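Notebook – Montes v. Prokeo, document review
May, started 9:40 a.m.

Navy zip hoodie, beige drawstrings, geometric band below the chest.

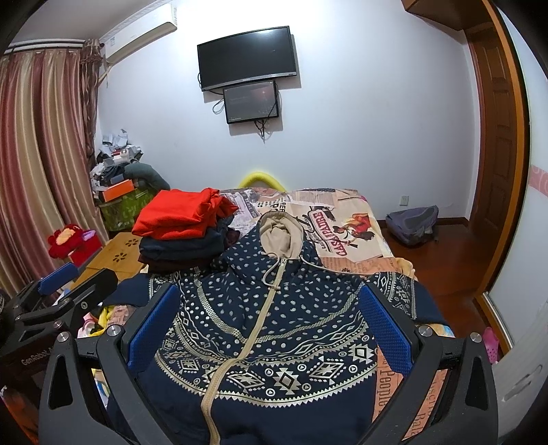 Batch 4, privilege pass

Loaded the Skindier production into Tritatar. Load file lists 1,004 documents, database shows the same after dedupe was switched off. With dedupe on, parent emails were kept and attachments dropped in a few families, so it stays off for this batch.

Search terms run as agreed with the other side. "License" w/10 "terminat*" is still too broad. It pulls every footer with the software notice in it. Added an exclusion for the footer string and reran. Saved as v3. Do not use v2, the exclusion had a typo.

First-level sample: 100 documents, random, seed recorded in the matter folder. Two coding problems:

– Emails copied to in-house counsel for information only were tagged privileged. They go back to "needs second look" until the protocol is clear on this.
– Draft distribution agreements with counsel's comments in the margin were tagged responsive, no privilege. Wrong. Retagged, and the clean versions left alone.

Ghislain Tremblay wants the log by category, one line per family. The protective order reads as document by document to me (para. on logs, second sentence). Asked him to check before I build the export template.

2:15 p.m. Next 300 released to reviewers with the revised coding sheet. Redaction reason is now a required field.

Open: metadata for sent time is in UTC on the Prokeo side and local on ours. Matters for the notice date. Need one convention before the chronology goes out.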